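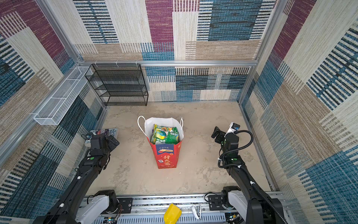 From: Kausar Gilani
Subject: Re: Viltine trail relay, night legs

On 01/05/2019 Nabil Qudah wrote:
> Is the Vatia climb staying in for June? My team found
> it brutal in the dark last year and we had two new
> runners on that leg.

Hi Nabil and all,

It's staying in, and I'm so glad! I ran it again with fresh batteries and a better headlamp and loved every switchback (okay, maybe not the last one). We top out at 2131 feet now, and there's a water stop at the old gate before the steep part. 80 teams are signed up so far, so if your new runners want a practice night, I'm in. Bring gloves for the rope section!

Kausar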